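Trasden Reversible Bed Blanket, Medallion Pattern
Trodton Home Textiles > Bedding > Blankets

Product code: 534
Colours: light blue ground, white and cream medallion
Availability: in stock, ships from Brophy warehouse

Overview

The Trasden is a mid-weight woven blanket intended for year-round use over a flat or fitted sheet. The pattern is a large-repeat scalloped medallion in white and cream on light blue, with blue and beige detailing. The reverse carries the same pattern with the ground and motif colours exchanged.

The repeat is large by design. On a made bed it reads best when the blanket is laid flat and squared to the mattress edge. It can also be used as a half cover, drawn across one side of the bed over a plain sheet. Solid pinks, creams and greys from the Gimia sheet range were dyed to sit beside it.

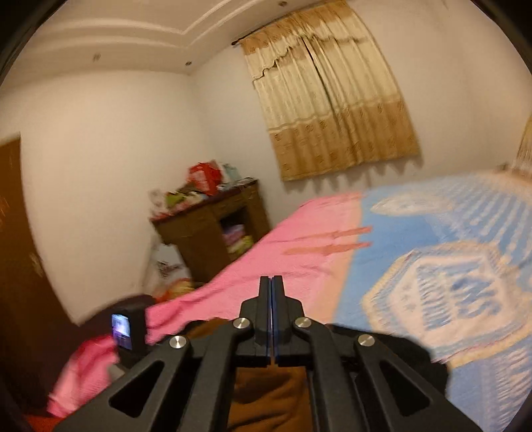 Sheets are sold separately. Customers pairing the blanket with a Gimia sheet should wash the two apart for the first cycle, as deeper sheet colours may release some dye. After that they can share a load.

Specifications

Fibre: cotton and polyester blend
Construction: double-faced jacquard weave
Edge: self-fabric hem, double stitched
Abrasion: 2,000 cycles, no yarn break (in-house test)
Warranty: 6 months against seam failure

Care

Machine wash cold, gentle cycle. Do not bleach. Line dry in shade or tumble dry low -- high heat will shrink the hem ahead of the body and cause puckering. Cool iron on the reverse if required. Do not dry clean.

Some surface lint is normal in the first few washes. Snags should be pulled through to the reverse with a blunt needle and left uncut.

Ordering

Unit price is $49, tax included. Trade accounts are invoiced monthly. Colour may vary slightly between dye lots -- where matching blankets are needed for one room, state this on the order and they will be picked from a single lot. The next production run is scheduled for July.

Trade and bulk enquiries: Alfredo Policarpio, Trodton sales desk.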